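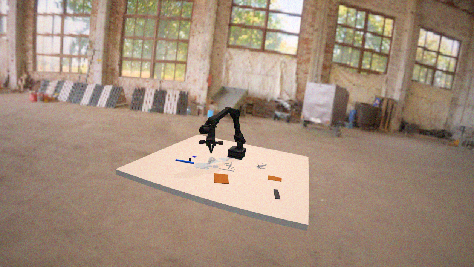

I've gone off loyalty cards. I used to love them, and I had a purse so fat it wouldn't shut, but last October I was stood at the till in the Skalthorpe branch of Kadel, hunting for the right bit of plastic, with a queue building behind me, and I thought, what am I doing this for?

So when I got home I looked up my points. I had 4,000 of them! I felt quite rich until I saw what they'd buy me, and it was a packet of nice biscuits and a bit off my next shop (if I spent enough to get it). That was years of beeping.

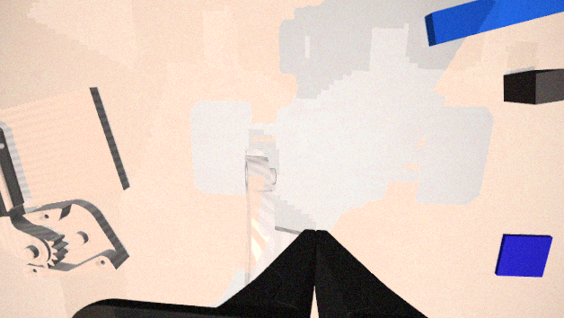
What really gets me is the two prices. You pick up your butter, and there's one price for people with the card and a much sillier one for people without. My mum won't have a card, she doesn't like being nosed at, and she pays extra for her butter every week. I can't see how that's fair. Just put the proper price on it and let us all get on.

I'll make one exception, for the paper stamp card at Bhardwaj in Sirnstead. Buy 10 coffees, get one free, and they don't want your email or your birthday. I lose it constantly and they just give me another one.

The rest have gone in the kitchen drawer with the dead batteries.

Comments (3)

butterside: Your mum is right. I gave mine up and don't miss it.

Penny_W: I got a kettle with my points so I'm keeping mine, sorry!

oldgoat: Is the Bhardwaj one still going? I've got a card with 9 stamps somewhere.

Contact | Copyright 2025 | Back to top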